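HOW TO REFINISH A WHITE TABLE TOP WITH BRUSH-ON ENAMEL

Home workshop notes, furniture section 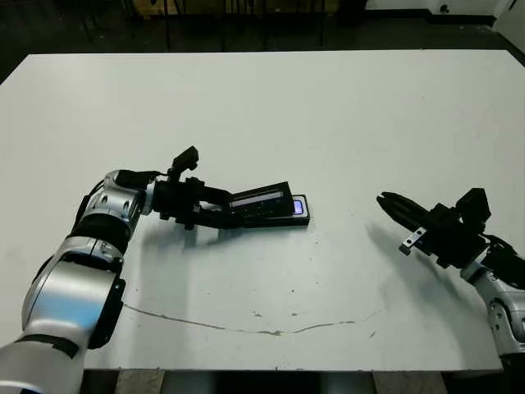
Many people write to me that their painted table top became sticky, or yellow, or it shows every stroke of the brush. I had the same problems with my first two tables. In this tutorial I explain the method which I use now for large flat tops. It is slow, and the waiting takes more time than the work, so please read the whole page before you open the can.

I use the water-based enamel from Flimura in the satin finish. Other brands will also work if the can says that the paint is for furniture or for trim. Wall paint is not suitable. It stays soft, and a cup or a laptop will stick to it in summer.

What you need

One can of water-based enamel
One can of bonding primer, water-based also
Sandpaper in grits 120, 180 and 320
A sanding block, cork or hard rubber
A foam roller, 4 inches wide, with a tray
A good synthetic brush for the edges
Dish soap, a bucket, two cloths without lint
Dust mask and gloves
Painter's tape

I buy the foam rollers from Grerel, because the ends are rounded and they leave no line. The rollers with a straight cut end leave a small ridge on both sides, and you will see this ridge when the light comes from the window. If you have only the straight type, you can round the ends a little with scissors.

Step 1. Clean the top

Cleaning is the part which I did badly in the beginning. Old furniture has wax, hand grease and silicone from polish sprays. Paint does not hold on silicone. It pulls back and makes small round holes, which painters call fish eyes.

Mix warm water with a little dish soap and wash the top two times. Change the water between. Then wipe with clean water and let it dry overnight. If the table was polished with spray for many years, wash it a third time with a degreaser and rinse well.

Do not sand before you clean. The paper pushes the grease deeper into the surface.

Step 2. Repair the damage

Fill dents and deep scratches with a two-part filler. I use the one from Joshi, which comes in two tubes, but it dries fast and you should mix only a small amount, the size of a walnut. Press it in with a plastic scraper and leave it slightly higher than the surface. After it is hard, sand it level with grit 120.

Check with your fingers and with closed eyes. It sounds strange, but the finger feels a step that the eye does not see. When the paint is on, the eye will see it too.

If your table has a veneer and the veneer is loose at the corner, glue it now and clamp it with a piece of baking paper under the clamp.

Step 3. Sand

Before you sand, you should know how old the paint is. Very old paint can contain lead. Buy a test kit in the hardware store, and if the result is positive, do not sand it at home.

For a sound old finish use grit 180 on the block. You do not need to remove the finish. You only need to make it dull everywhere. Keep the block flat and go along the length of the table. Be careful at the edges, where it is easy to sand through.

Vacuum the dust, then wipe with a damp cloth. Wait until the surface is dry.

Step 4. Prime

Stir the primer slowly for a few minutes. Do not shake it, or you will have bubbles. Paint the edges first with the brush, then roll the top while the edges are still wet. Work in strips, always from one short end to the other, and let every strip go a little over the last one.

Let the primer dry as the can says, and then add a few hours if your room is cold or damp. Sand very lightly with grit 320 and wipe again. Over dark wood such as cherry or mahogany I put two coats of primer. These woods can bleed a pink or brown color through white paint, sometimes weeks later.

Step 5. Paint

Now comes the enamel. Pour a little in the tray and cover the can. Load the roller, roll it out in the tray until it does not drip, and put the paint on one strip. Then go over the same strip one more time with almost no pressure, in one direction only. Leave it. The most common mistake is to come back after ten minutes to correct a small spot. The paint has already a skin at this time and you will tear it. Correct it the next day with sandpaper.

The coats should be thin. I make three thin coats and sometimes four. After the first coat the table looks terrible and you will see gray places through the white. This is normal.

Between coats, sand lightly with grit 320, wipe, and let dry.

How much paint

My last table had 17 square feet of surface together with the edges. I weighed the can on a kitchen scale before and after, and three coats used 521 grams of enamel. For a bigger table with an apron, painted on all sides, I used 675 grams. So one quart is enough for most tables, and a little stays for repairs. Write the color code on the lid. I did not do it once and I had to bring a drawer to the store for matching.

Step 6. Wait

The surface feels dry after a few hours, but the enamel is not hard. I wait 7 days before I put light things on it, and a full month before I use it for hot plates or heavy work. In this time do not cover it with a tablecloth or a plastic mat. The pattern of the cloth can press into the paint and it stays there.

Questions I received

Can I use a clear coat over the white? You can, but I do not do it. Some clear coats turn yellow, also some of the water-based ones, and on white it is very visible.

My roller leaves a texture like an orange. Usually the paint is too thick or the room is too warm. Try to paint early in the morning, and add a small spoon of water if the can allows it.

How do I clean the finished table? Use a soft cloth and mild soap. The white eraser sponges take away the satin shine, and after some months you have dull circles. For pen marks I use the Brevthorpe cleaning paste, with very little pressure, and I test it first under the edge.

Can I do this on a laminate top? Yes, but everything depends on the primer. Look for one which names laminate on the label, and let it dry for a whole day. Then try to scratch it with your fingernail at a corner. If it comes off, sand it back and begin again from Step 1.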